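Home | Notebook | Parts list | Contact
4 min read
April, posted by the Rorkero bench

Kitchen counter, morning session. Started at 8, arm warm by the time the coffee was.

Task for the day is the dull one: take the fruit off the plate, put it in the little green dish on the cutting board, put it back. Play fruit, so no bruising to worry about and no juice in the fingers. I still don't think this counts as a chore. My kid did it at age 2 without a power supply.

37 tries before lunch. 15 of them I'd call good, and I was being kind. The lemon is fine. The watermelon wedge goes over whenever the fingers close on the rind side. The banana is hopeless, the splayed peel catches and the whole thing swings around.

Onik sent over their new grasp settings and say they're "kitchen ready." Tried them on the last eight. No better that I could see, and slower. Kakakhel claims their arm can clear a table; I'd like to see the table, and who set it.

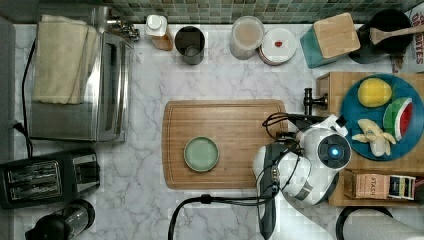

Cable is still a nuisance. It drags across the counter whenever the arm swings left and I have to stand there and mind it, so count one person's full attention against whatever labor we're saving. Ask Flerard about a shorter one, or a clip.

Afternoon: leave the banana out, run lemon only, and see if the number holds with the lights off over the sink. If it drops I don't want to hear any more about dishes.

Wrist calibration not redone yet. Do that first.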